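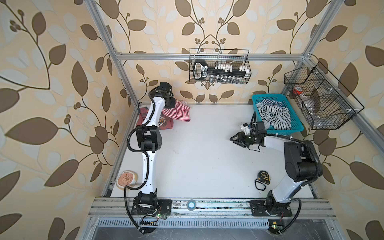

Home Stories Food Garden Archive

The Long Afternoon of Small Clothes

By Tomoyo Arai
March

When my daughter was born, my mother sent me a parcel from home with 23 pieces of baby clothing, each one folded so flat that the whole parcel was thinner than a telephone book. I kept the parcel closed for two days. I was afraid that if I opened it I could never put it back the same way, and I was right about this.

I have now lived in Brandwood for eleven years and I have two children, and I think I have folded more small shirts than I have cooked dinners. A small shirt is more difficult than a big one. It has almost no length to work with, the sleeves are short and wide, and the fabric is often stretchy, so the fold opens again as soon as you look at another shirt. My neighbours told me they do not fold children's clothes at all. They put them in a drawer and close the drawer with the knee.

This winter I decided to learn it properly. There is a clothing exchange on Brullham Street, it is called Dromance, and twice a year parents bring what is outgrown and take home what is the next size. The autumn exchange received 1,150 pieces. Everything must be sorted and folded before the doors open at nine in the morning, and I had promised one long table of it.

First comes the bag. Clothes arrive in every sort of bag, and I have learned to look at the bag before I look inside it, because a good one should go back to its family and a torn one should not. Soft fabric bags are my favourite, for they lie down when they are empty and take no room. The dusty pink one with the dark grey strap is of this kind, all wrinkles, with a small white label sewn near its bottom edge.
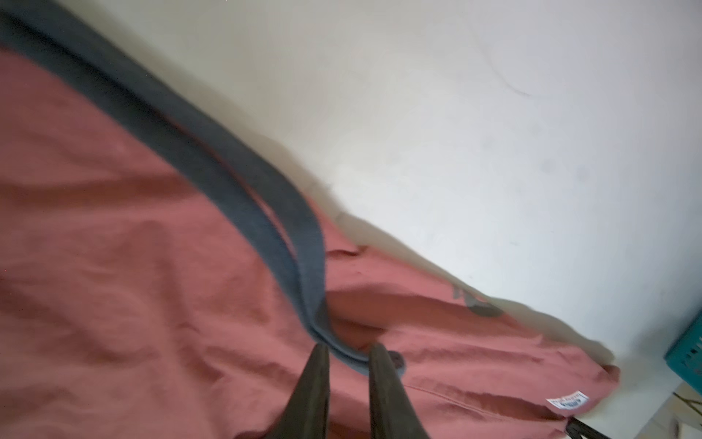

My rule for bags is that I fold them last, although they are emptied first. A soft bag is useful during the work, as a place for the socks that have lost their partner. When the table is clear I press the bag with both hands, lay the strap along the middle and fold the sides over it. If the strap stays outside it will catch on something, on a chair or a door handle or a button.

After the bag there is the heap. In my family we never made a heap. My mother took one piece from the line, folded it in the air against her chest, and put it down finished. I cannot do this, and I have stopped trying. I make the heap and then I pull from it, and to my surprise I enjoy the heap very much. Colours meet in it that no one would choose together. A pink T-shirt with navy trim and a blocky print in orange-yellow, white and navy has red and white stripes lying across it, and for a moment I want to sew a quilt.

The trouble with a heap is what is hidden in it. Sleeves go inside other sleeves. A neck label comes out on top and you believe you have found the front, but it is the inside of the back. So I turn everything right side out before I fold even one thing. It is a slow way, and it took me 34 minutes for the first bag, but afterwards my hands did not need to stop. 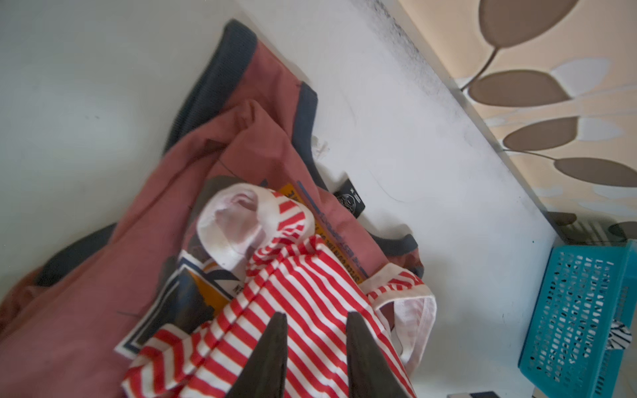

Stripes are a kindness

If you would like to teach folding to a child, begin with stripes. My son is seven, and he could not understand "fold it in half" because a T-shirt does not show where the half is. Stripes show him. He follows one line with his finger, and when the line meets itself again, the fold is straight. Plaid is also good, but he finds it too busy.

We lay the piece flat and smooth it from the middle to the sides. Then one side goes in, and the other side, and the bottom comes up to the neck. For the smallest sizes I leave out the last fold. They become too thick, like a sandwich, and they fall over in the box.

I also keep a tape measure near me. Sizes on labels are a matter of opinion, and a shirt marked for age four in one shop is for age six in another. At Dromance the tables are arranged by centimetres across the chest, which I found strange in the first year and now I would not want it otherwise.

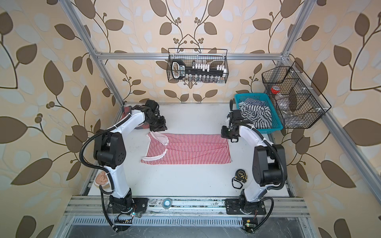
Stripes both ways: red and white laid out flat on the table, black and white in the turquoise basket.

The basket question

There is always a basket for the pieces I cannot decide about. It should be small. My first one was a big laundry hamper, and in it I put everything with a faint stain, a loose button or a tired elastic, and at the end I had to carry home the hamper and keep it in the hallway until summer. Now I use a plastic basket, and when it is full I must sit down and make decisions.

Loose buttons I sew the same evening. Stains I soak overnight with soap flakes from Tanasarn, the little hardware shop beside the post office, and what does not come out goes to the rag box. Tired elastic I replace only in pyjamas, for in pyjamas a child notices it most.

By the end of the afternoon my table had 167 folded pieces on it, and my son had done all the striped ones except two. I telephoned my mother in the evening and told her the number. She asked if the collars were facing the same direction. I said yes, and then I put on my coat and went back to Brullham Street to turn them.

Contact us | Copyright, all rights reserved | Back to top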